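Questions I get asked about making beds and clearing them

I run a small holiday let called Ovura, and I do all the turnovers myself. People who've stayed (and a fair few who are thinking of letting out their own spare room) write in with much the same questions, so I've put my answers in one place. Last updated May 21, 2026.

Do you make the bed first or clear the room first?

Clear first, always. I learned this after making a lovely bed and then dumping everything from the bedside table on it. Anything left behind goes on top of the old duvet cover while it's still on, gets sorted from there, and only then do I strip the lot.

How long does a bedroom take you?

20 minutes if I'm left alone, including the floor. A king size with a fitted sheet that has shrunk a bit can add a good while to that, and some bad language!

What thread count do you buy?

I get asked this more than anything else and my answer is always a let-down. 250, plain cotton, from the Oksanen outlet. I've had posher sheets and they creased like mad and took forever on the line. These come out of the wash looking decent and I can get away with ironing just the pillowcases.

Why cream and not bright white?

Foundation. Sun cream. Tea. Bright white looks fantastic for a month and then you spend your life soaking things. Cream is kinder, and if one cover has to be replaced it doesn't show up the others quite so badly.

How do you get the duvet into the cover without climbing inside it?

Turn the cover inside out, put your hands in and grab the two far corners, then pick up the duvet corners through the fabric and shake it all down over the top. Do it standing at the foot of the bed. I peg the corners with a couple of clothes pegs if I'm on my own, which I usually am.

Isn't an upholstered headboard a nightmare to clean?

Less than I feared. Ours is grey with channels running up and down it, and the channels do collect dust, so I go along each one with the brush end of the vacuum. Marks get a damp cloth, dabbed. Please don't scrub, you'll end up with a pale patch (ask me how I know).

What do you do with all the small bits that end up on a bed?

Cards, booklets, little boxes, tissues, the odd bit of clothing. Cloth things come off first as they hide everything else, then paper in one go, then boxes. If I start reading the booklets I'm lost for half an hour, so they go in a pile face down.
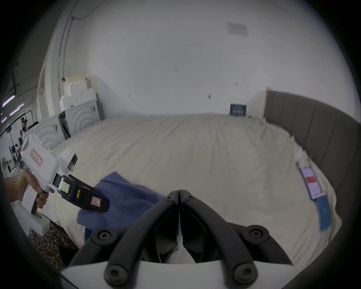

Do you keep things guests leave behind?

Until October of the same year, in a labelled bag in the hall cupboard. Chargers mostly, and single socks. I'll post anything back if you cover the stamp.

Can I leave my things on the bed if I'm only popping out?

Of course you can, it's your bed! I don't come in during a stay unless you ask me to.

Where did the mattress come from?

It's a Vandiver, medium firm. I turn it head to foot every season and it has a washable protector on it, which I'd tell anybody to buy before they buy nice sheets.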